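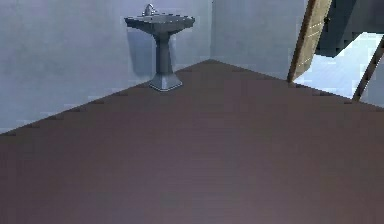
Page last changed: 27/07/2011

Back from Jetthorpe with a sunburnt neck and one bassoon fewer than I left with. Juniper swears it is on the coach. The coach firm swears it isn't, and has given me a reference, 3074, which I am to quote if I ring again. I have rung again. They asked me what a bassoon was.

The concert itself went well enough. We did the Dvorak with 39 players, 5 of whom had been to a rehearsal since June. Thaddeus took the slow movement at the pace of a man looking for his glasses, and the second horn came in early, then came in again on time to make up for it. Some 20 people clapped between movements and I was grateful to every one of them.

Supper was cold quiche in a hall with bare pale walls and a great deal of floor. Thaddeus made his speech. He wants us to do the whole of Flarkonance next year, with the offstage choir – we haven't got an onstage choir. Juniper said yes before I could kick her.

Must ring the coach people tomorrow. Must also find out what the insurance thinks a bassoon is. Reeds were in my coat pocket the whole time, so I have those.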